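Imprimir | Enviar por correo

Informe de avance, septiembre
Proyecto Udik: recuperación del archivo sonoro de Bremusine
Para: Fundación Preda

Estimados amigos de la Fundación:

En el informe anterior prometimos brevedad y entregamos 23 páginas. Esta vez cumplimos, en parte por educación y en parte por la impresora.

De las 332 cintas previstas en el convenio, todas están ya inventariadas y la mitad larga, digitalizada. El resto espera turno en las estanterías, con la paciencia propia de quien lleva décadas en un sótano. Veinticinco tienen moho y las hemos apartado; 25 es también, por pura coincidencia, el número de correos que hemos escrito al proveedor de los filtros. Contestó al último para preguntar quiénes éramos.

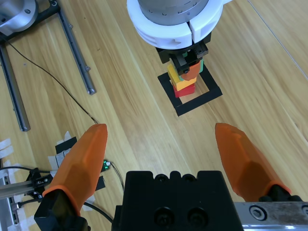
El gasto va por debajo de lo previsto, noticia que nos apresuramos a dar antes de explicar el motivo: el segundo magnetófono, comprado a Fota, sigue en la aduana. En cuanto salga, el ahorro desaparecerá. Quedan además 1.000 euros de la partida de viajes sin tocar, porque los informantes de Bremusine prefieren venir ellos, comer bien y marcharse después de la siesta. Solicitamos pasar ese importe a conservación.

Las transcripciones son el punto flojo. El dialecto del valle tiene cuatro palabras para «vecino», tres de ellas ofensivas, y los transcriptores discuten cada caso con una pasión que no figuraba en el presupuesto. Llevamos seis semanas de retraso y no creemos recuperarlas antes del invierno.
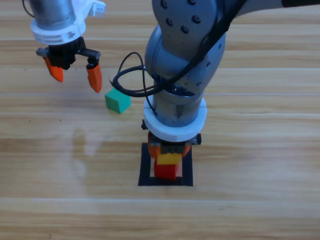

Hiba Hijazi opina que el retraso es menor de lo que aquí se confiesa, y que bastaría con dejar para una segunda fase las cintas de bodas, donde todos cantan a la vez y lo que se entiende es poco. Pide que conste. Consta.

Majdi Geagea ha revisado las cuentas y las da por buenas, salvo una factura de café que consideramos material fungible.

Para el próximo periodo pedimos la prórroga de las transcripciones hasta marzo y una carta de la Fundación dirigida a la aduana, a ser posible con membrete grande.

Imprimir | Enviar por correo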